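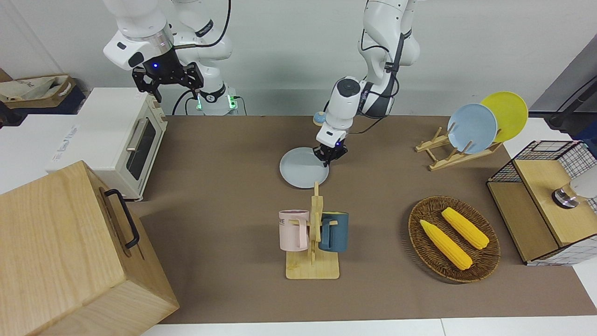 Friday, 3 pm, Hollis bay. Question from Kylie Baxter again at lunch: can it do a kitchen yet or not. She needs one line for the Drenthorpe people. I don't have one line. Plates are still the problem, everything else is sort of downstream of plates. Left arm goes for the rim of the blue one flat on the mat, right arm hangs over by the toaster oven with nothing in it, and that's how most of the run looks. One hand working, one hand parked. A person would have the other hand on the rack already, or be opening the oven door.

Task list for the week, as agreed with Stovbridge:
- plate from mat to dish rack
- mug off tree, onto mat, back on tree
- corn out of basket, into toaster oven, door shut
- wipe down (not started, no cloth that it can hold on to)

Plate. Rim grasp from above is a bad grasp on a flat plate, we all know that. There's no gap under the edge. Fingers come down, one has to get underneath, and the mat gives a bit so sometimes it does and sometimes it just shoves the plate away from itself. Best luck so far is pressing at the far edge so the near one tips. Kylie's trick from the old bench was to slide the plate until it overhangs the table edge, then pinch. Works, slow, scary. I'd do it at home that way too with a thin plate and tired hands. Try again Monday with the approach angle shallower. If no good, go with the slide and stop being proud about it.

Rack slots: fine once it has the plate upright. Getting it upright is a wrist turn which it does in two goes and a pause between. The pause is the planner thinking, not the arm. Hernthorpe build is supposed to fix this, have been told so since December.

Mugs. Better than I expected. Coming off the tree is nearly boring now. Going back on is a different job, the handle has to find the peg and the cameras can't see the peg once the mug is in front of it. It does a sort of nudging search, down a bit, left a bit, like someone hanging a coat in the dark. Teal mug goes on more often than the pink. Don't know why. Handle shape? Contrast? Swap sides and rerun before anyone writes that down as a finding.

Corn. Picks it out of the basket OK lengthwise, drops it if it grabs near the tip. Wicker catches on the finger pads now and then and the whole basket comes along for the ride. Tried 14 pulls from the oven door handle with the other arm, door opened on 3. The rest slid off the bar. It's a smooth bar and I think we're pulling straight back when the door wants to swing down. Arc motion, somebody write the arc motion. Me, probably.

Time. One full tidy, start to finish, all items, no help from us: 757 seconds, and that was with the oven step skipped. I did the same thing by hand while the kettle boiled. Not a fair comparison but it's the one the Drenthorpe people will make in their heads so we may as well have the number ready.

So, is it ready for chores. Draft for Kylie, to be cleaned up:
"Will do parts of a kitchen tidy on a known table with known items. Will not do your kitchen. Needs a person near by for plates lying flat and anything with a door."
She'll want it shorter. She'll also want something about shop-floor and there I'm more cheerful, sorting parts into trays at Stovbridge is the same pick over and over and no one minds if it takes its time overnight. Kitchens change every ten minutes. Same arms, same grippers, much easier day.

Log count is at 1901 episodes total as of this afternoon. A lot of those are mugs becuase mugs work and we like watching things that work. Need to even it up. Next block is plates only, left arm and right arm both, no mugs until I say so.

Odds and ends
- finger pads on the left worn shiny, swap before Monday
- ask Hernthorpe about two arms moving at once, the wait-your-turn thing is eating half the clock
- yellow plate vs blue: check if we have any runs with the yellow flat on the mat, I think they're all blue
- re-tape mat corners, it creeps when the plate gets pushed
- Kylie has the spare wrist cable, get it back off her

Stopping at 5. Plate run still going to finish while I type this up, will add the count tomorow if I come in.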